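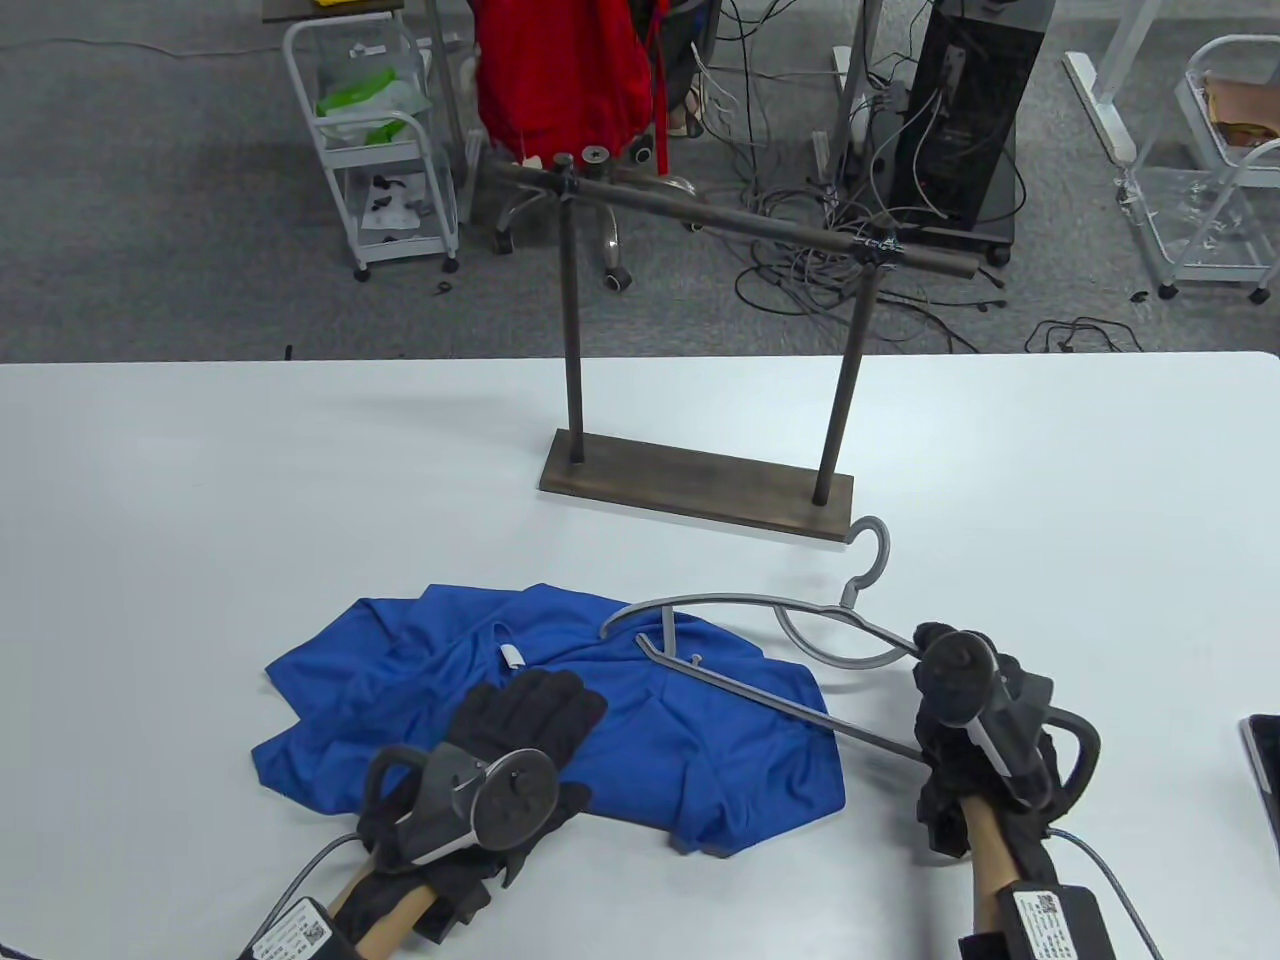 How do you decide where one step of a task ends and the next begins?

For now I go by the hanger. When it changes what it is touching, a new step starts. Everything else I tried gave me boundaries that moved about depending on who was doing the work.

I have been writing the segmentation part of our tooling since September. It is called Drustov, after a village in a book Villads Vigfúsdóttir was reading when we needed a name for the repository. It takes a recording of a garment task and cuts it into pieces the policy can be trained on. For putting a T-shirt on a hanger and hanging it on a rack, the pieces are: open the shirt, pick up the hanger, first shoulder in, second shoulder in, lift, hook over the bar.

My first version used gripper opening. If the jaws closed and stayed closed for 700 milliseconds, I called it a grasp and started a new step. This works well for boxes and cups. With cloth it falls apart, as people pinch, let go, smooth the fabric and pinch again, and every one of those became a step. One shirt came out as a list so long that the planner never saw the same sequence twice.

The second version used speed. I looked for the slow points in the path of each hand and cut there. It was better, but the two hands slow down at different times. The left often sits still holding the cloth while the right does all the travelling with the hanger. I ended up with two sets of cuts and no good rule for merging them. Pathirana, the alignment library I had been using for this, expects one main signal and I was giving it two equal ones.

So now the hanger decides. A small tracker follows its pose, and a simple contact model says whether it is touching the table, the shirt, a gripper or the rack. The hook is the hard part. It is thin and grey and the tracker loses it against cluttered backgrounds, so I fit the whole shape and let the lower bar do most of the work.

I ran it over 2571 recordings last night. 2000 of them came out with the expected order of steps and needed nothing from me. I have started going through the rest by hand – slow work, but most fall into the same few groups. In one group the hanger goes in at the hem and in another it goes in through the neck. Both are fine ways to hang a shirt, so the planner needs to accept either, and at the moment it only knows one.

Next on the list is the timestamp drift between left and right, which I have put off for too long. After that I want to try the same rule on trousers.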